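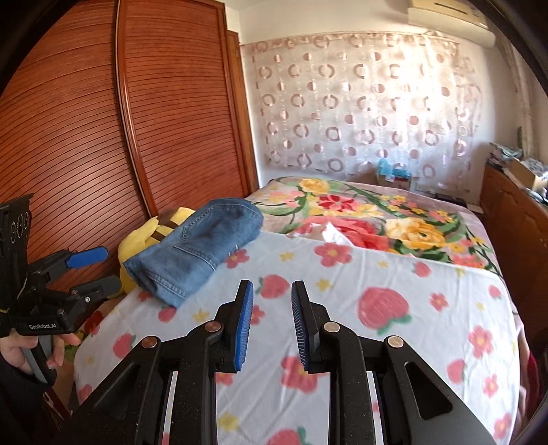

zoltlow_k
Trying to pin down why VCG revenue falls when a bidder is added. Two items, sealed bids, packages allowed. Call the items hand-held grippers, black, blue ridged pad on each finger, and let some buyers want one and another want only the pair. A bids 300 for the pair. B bids 300 for a single. They tie and the winner pays 300. Now C shows up and bids 300 for a single. B and C win and I get a total payment of zero. Arithmetic error?

mnaciri
No error. Without B, the others can get 300. With B present, the others (just C) also get 300. B's externality is zero. Same for C.

Skostwood
Correct, but it's a knife-edge case. You need complements for A and matching bids from B and C. I wouldn't drop the mechanism over it.

mnaciri
Disagree that it's knife-edge. Say B and C value a single at 97 each. Truthful bids lose to A. If both bid 300, they win and pay nothing. That's a joint deviation with a real gain.

Skostwood
Joint deviation, yes. Truth-telling is still dominant for each of them alone, and that is all VCG claims. If C backs out, B is tied with A and could pay 300 for something worth 97.

zoltlow_k
So the fix is a core-selecting rule?

mnaciri
It gets you revenue – in your case B and C would pay 300 between them. You give up dominant-strategy truthfulness. Younis covers it in chapter 4 of the Elberg notes.

Related threads
Reserve prices with two bidders
Shading in first-price auctions
Does Shapley value need superadditivity?

Comments
Anas Naciri: Externality calculation checks out.
pkt_r: Would a reserve on each item fix the zero payment?
Skostwood: It puts a floor under it. The collusion problem stays.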